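[nodside-build] Re: 손목 카메라 위치와 엄지 걸림 문제
보낸 날짜: 2019년 5월 13일
받는 사람: nodside-build 목록
첨부: 3개

지난번 글에 답이 늦었습니다. 주말 사이에 손목 쪽 배선을 한 번 다 풀었다가 다시 묶느라 시간이 걸렸습니다. 먼저 원래 글을 인용하고 항목별로 답하겠습니다.

> Paracha 공방에서 양팔 로봇을 조립 중입니다. 손은 Sodell 키트이고
> 제어 보드는 Jodlow 구형입니다. 손목 카메라를 손등 쪽에 달았더니
> 엄지는 크게 보이는데 나머지 손가락은 끝부분만 보입니다. 물건을
> 쥐기 직전에 손끝과 물건 사이 간격을 화면으로 판단하기가
> 어렵습니다. 다른 분들은 카메라를 어디에 다는지 궁금합니다.
>
> 그리고 부드러운 천 위에서 손을 내리면 엄지가 먼저 닿아서 천이
> 밀립니다. 딱딱한 탁자에서는 괜찮았습니다. 속도 문제인지 자세
> 문제인지 모르겠습니다.
>
> 마지막으로 손에 천 커버를 씌우는 분이 있는지, 씌우면 관절에
> 끼지 않는지도 알려 주시면 고맙겠습니다.

1. 카메라 위치

저도 처음에는 손등 쪽이었고 지금도 손등 쪽입니다. 손바닥 쪽으로 옮겨 본 적이 있는데 물건을 쥐는 순간 화면이 다 가려져서 하루 만에 되돌렸습니다. 손등 쪽에서 보면 엄지가 화면 왼쪽을 많이 차지합니다. 그래도 엄지와 손가락 사이가 벌어진 틈으로 바닥면이 보이기만 하면 접근할 때는 쓸 만합니다. 간격을 정확히 재는 일은 손목 카메라에 맡기지 않고 머리 쪽 카메라와 같이 봅니다.

브래킷은 손목 축에서 30mm 띄웠습니다. 더 붙이면 손의 검은 몸통이 화면 위쪽을 거의 다 가리고, 더 띄우면 팔을 접을 때 아래팔에 닿습니다. 나사는 M2를 쓰고 풀림 방지제를 조금 발랐습니다. 진동으로 각도가 틀어지면 전날 맞춰 둔 값이 소용없어지니 작업 전에 기준판을 한 번 찍어 보시기 바랍니다.

천에 닿을 때 엄지가 먼저 닿는 현상은 저도 겪었습니다. 털이 촘촘한 분홍색 천을 깔고 손을 내려 보면서 손목 각도를 조금씩 바꿨습니다. 제 경우에는 자세 문제였습니다. 손목을 세운 채로 내려오면 엄지 끝이 가장 낮아집니다. 손가락 쪽으로 조금 기울이면 손끝들이 비슷한 높이로 내려옵니다.

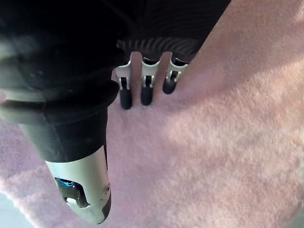

> 내려오는 속도는 얼마로 두십니까?

기본값의 70%로 두고, 바닥에 가까워지면 거기서 한 번 더 줄입니다. 줄이는 지점은 물건마다 다르게 잡습니다.

속도만 낮춰서는 천이 밀리는 것을 막지 못했습니다. 느리게 밀릴 뿐이었습니다. 그러니 각도를 먼저 맞추고 속도는 나중에 보는 순서를 권합니다. 천이 두꺼우면 바닥 높이를 천 윗면으로 잡을지 탁자 면으로 잡을지도 정해 두어야 합니다. 저는 탁자 면을 기준으로 두고 천 두께를 따로 입력합니다. 보풀은 눌리면 높이가 달라지므로 이 값은 손으로 눌러 보고 적었습니다.

2. 천 커버

커버는 씌우고 있습니다. 검은색 신축 원단이고 손등부터 손가락 첫 마디까지 덮습니다. 손끝과 금속 관절은 내놓습니다. 처음 만든 것은 손가락 부분을 길게 재단했는데, 굽힐 때마다 원단이 경첩 안으로 말려 들어갔습니다. 짧게 잘라 관절 앞에서 끝내고 나서는 끼는 일이 없었습니다.

엄지 쪽은 금속 부분 위에서 원단을 접어 두툼하게 마감했습니다. 이 접힌 부분이 손목 카메라에 꽤 크게 잡힙니다. 보기에 거슬리면 접는 횟수를 줄여도 되지만 얇으면 자꾸 말려 올라갑니다. 엄지 금속 덮개에는 안쪽 부품이 보이는 트인 곳이 있으니 실밥이 그쪽으로 늘어지지 않게 잘 잘라 주십시오. 나사 구멍도 덮지 않는 편이 분해할 때 편합니다.

재단할 때 적어 둔 치수는 손목 고리에서 손가락 쪽 끝단까지 183mm입니다. Sodell 키트라도 손등 덮개를 직접 출력해서 바꾼 분은 치수가 다를 수 있으니 종이로 먼저 본을 떠 보십시오. 세탁은 손으로 하고 완전히 말린 뒤에 씌웁니다.

커버를 씌우면 화면에서 달라지는 점도 하나 있습니다. 맨 몸통은 조명이 비쳐서 밝은 점이 생기는데 원단은 빛을 덜 되비칩니다. 노출을 자동으로 두면 그 차이 때문에 바닥 밝기가 달라져 보입니다. 저는 노출을 고정했습니다. 회색 줄무늬 바닥처럼 명암이 잔잔한 면에서는 자동 노출이 자주 흔들렸고, 고정한 다음에는 손끝 윤곽을 따는 코드가 훨씬 안정적으로 돌았습니다. 손이 움직이는 동안 무늬가 번지는 것은 셔터 시간을 줄여서 어느 정도 해결됩니다. 대신 어두워지므로 조명을 하나 더 켜야 합니다.
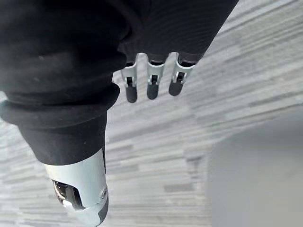 3. 세면대에서 물건 집기

여기부터는 질문에 없던 내용인데, 부드러운 면 다음에 무엇을 해 볼지 고민하신다면 참고가 될 것 같아 적습니다. 요즘은 세면대 상판에서 치약 튜브를 집는 동작을 맞추고 있습니다. 상판은 밝은 회색 대리석 무늬이고 세면볼은 흰색입니다. 밝은 물건이 많아서 검은 손은 잘 구분되지만, 은색 손가락 마디는 배경에 묻힐 때가 있습니다.

튜브는 옆으로 눕혀 놓고 시작합니다. 세워 두면 집기는 쉬워도 조금만 건드리면 넘어집니다. 눕힌 튜브는 낮아서 엄지가 상판 모서리 근처까지 내려가야 합니다. 손을 튜브 옆에 먼저 멈추고, 검지 방향을 튜브 쪽으로 맞춘 다음에 손목을 돌려 잡습니다. 한 번에 이어서 움직이면 엄지가 모서리를 긁습니다.

컵도 옆에 둡니다. 칫솔을 꽂은 크림색 머그잔인데, 팔이 지나가는 길에 가깝기 때문에 경로를 짤 때 장애물로 넣어야 합니다. 칫솔이 비스듬히 튀어나온 부분까지 포함해서 원통 하나로 크게 잡았습니다. 모양대로 정밀하게 넣어 본 적도 있는데 계산만 느려졌습니다.

꽃병과 수전은 뒤쪽에 있어서 닿을 일이 적습니다. 그래도 수전 토출구가 세면볼 위로 나와 있으니 팔꿈치가 아니라 손이 그쪽으로 들어가는 경로는 막아 두었습니다.

배선 이야기도 하겠습니다. 팔 아래쪽의 검은 케이블은 고리 모양으로 여유를 두고 묶었습니다. 팽팽하게 묶으면 손목을 돌릴 때 커넥터가 당겨집니다. 너무 느슨하면 상판 앞쪽에 걸립니다. 팔을 가장 멀리 뻗은 자세와 가장 접은 자세를 번갈아 만들어 보면서 묶는 위치를 찾으시면 됩니다. 노트북은 옆의 흰 탁자에 올려 두었고, 탁자 밑으로 늘어진 선은 아직 정리하지 못했습니다.
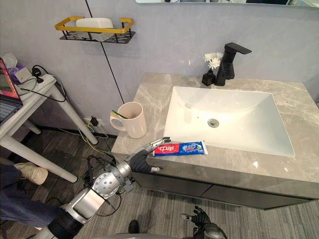
읽는 시간 2분

4. 점검 순서와 남은 문제

전원을 넣기 전에 제가 보는 순서입니다. 손목 브래킷 나사, 손가락 경첩, 커버 끝단, 케이블 고리, 비상 정지 스위치 순으로 봅니다. 비상 정지는 눌러 보고 다시 푼 다음에 시작합니다. 물 쓰는 곳 옆에서 작업할 때는 수전을 잠그고 상판을 닦은 뒤에 전원을 켭니다. 콘센트가 낮은 곳에 있으면 물이 선을 타고 내려갈 수 있으니 선을 한 번 아래로 처지게 늘어뜨려서 꽂는 것이 좋습니다.

연속 작업은 30분에서 끊습니다. 그보다 길어지면 엄지 구동부가 따뜻해지고 위치값이 조금씩 밀립니다. Jodlow 구형 보드에서는 온도 보정이 기본으로 꺼져 있습니다. 설정 파일에서 켤 수 있지만 켜면 응답이 느려져서 저는 끄고 쉬는 쪽을 택했습니다. 신형 보드를 쓰는 분이 계시면 차이가 있는지 알려 주십시오.

남은 문제는 두 가지입니다.

- 튜브를 쥔 뒤 힘 조절이 고르지 않습니다. 꽉 찬 튜브와 반쯤 쓴 튜브에서 같은 값을 쓰면 한쪽은 미끄러지고 한쪽은 눌립니다. 지금은 쥐는 동안 전류를 보고 멈추게 해 두었는데, 손끝 고무가 닳으면 값이 또 달라집니다.

- 손목 카메라와 머리 카메라의 시각이 어긋납니다. 정지 상태에서는 문제가 없고 손이 움직일 때만 드러납니다. 저장할 때 시각을 같이 적어서 나중에 맞추고 있지만, 실시간으로는 못 쓰고 있습니다.

두 번째 문제는 Paracha 쪽에서도 비슷하게 겪으실 것 같습니다. 혹시 동기 신호선을 따로 뽑아 쓰신다면 배선도를 목록에 올려 주시면 좋겠습니다. 커버 본은 파일로 정리하는 중이고, 치수를 한 번 더 확인한 뒤 5월 안에 Nodside 자료실에 올리겠습니다.

원단 종류를 바꿔 본 분의 답장도 기다립니다. 지금 쓰는 것은 손끝 쪽 올이 조금씩 풀립니다.

--
nodside-build 메일링 리스트
구독 해지는 제목에 '해지'라고 적어 목록 관리 주소로 보내 주십시오.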